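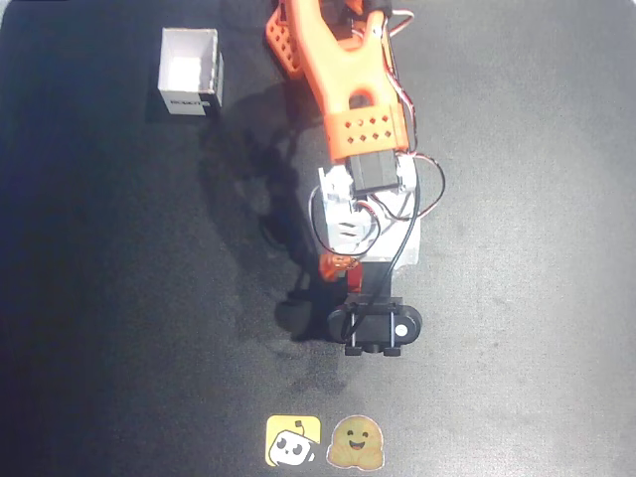
Figure 2. Dark gray work mat with a speckled surface, seen from directly above. Faint smudges and worn patches are visible.

4.2 Does surface wear tell us how a mat was used?

Several authors treat the worn areas of a bench mat as a record of work habits. Kaushik and Katiyar go furthest, claiming that a mat can be "read" much as a footpath can, with the palest patches marking the places where hands and tools rest most. We find this hard to accept on the evidence offered. Their study covered 13 mats from a single workshop, Clulham, and the people who judged the wear had already been told who sat where.

The mat in Figure 2 shows the difficulty. Its right side looks lighter and more washed out than the rest. A reader who already believes in the footpath account will see heavy use there. The same paleness could come from a lamp, and a single overhead view cannot separate the two. Smudges are no better as a guide, as a smudge may be damage to the surface or only a mark sitting on top of it. Chaudhary suggests wiping every mat before it is judged, but he does not say with what, and some cleaners leave a haze of their own.

We asked two raters, Holovko and Shakya, to mark worn patches on 200 overhead views without knowing where the mats came from. They worked apart and were given no limit on time. Agreement was good for cuts and poor for everything else. On 8 of the views they could not agree on whether there was any wear at all. Speckled mats gave the most trouble, perhaps due to the grain hiding small scuffs, although we did not test this.

None of this shows that the footpath account is wrong. It may well hold for deep cuts, which do not wipe off and do not change with the light. For smudges and pale patches we would want to see the same mat under at least two lamps before drawing any conclusion about the person who worked at it.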